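**Bretesora: sorting mixed laundry with a hand-held gripper**
Project report, second term. Submitted to the Department of Applied Engineering, Plindport College, in January.

## 1. Purpose

The project was set by the course tutor, Vilja Pelkonen. The group was asked to record how people separate garments from a mixed pile, so that the recordings could later be used to train the department's robot arm.

## 2. Equipment

The gripper is held in the hand and has two black fingers. The design was adapted from an earlier student version by Valdis Rebane - the main changes concern the finger brackets and the lining of the gripping faces.

## 3. Method

Recordings were made in 11 sessions. Each operator took one item at a time from the pile, lifted it clear and placed it to one side. A recording was rejected if the operator touched the cloth with the free hand. In total 190 recordings were kept and 17 were rejected.

## 4. Observations

Thin printed fabrics bunched between the fingers and were generally held well. Items lying partly under a towel or other heavy cloth took longer, as the operator had to choose a point that was not covered. An orange fabric with a black floral print was among the items handled.

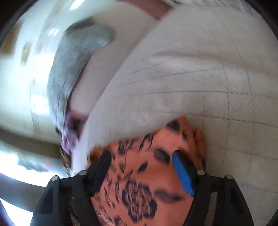 ## 5. Further work

The group recommends a second set of recordings with socks and other small items, and a fixed order for mixing the pile before each session.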